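**Scorers wanted -- Utik Cricket League, fall season**

League needs scorers for the Plastside ground. 96 games, not enough people. Beginers fine, you'll sit with someone for your first match. Must know a wide from a no-ball. Pay is $45 a game plus lunch. Own pencils please -- tablets stay at the Pillai end.

Most games start at 10, a few later. No umpiring, we have those.

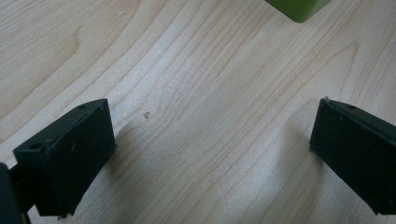
*Posted by Crisóforo Tovar | August 4, 2025*

Text 'SCORER' and your name to the league desk, ext. 239. Say wich weekends you can't do.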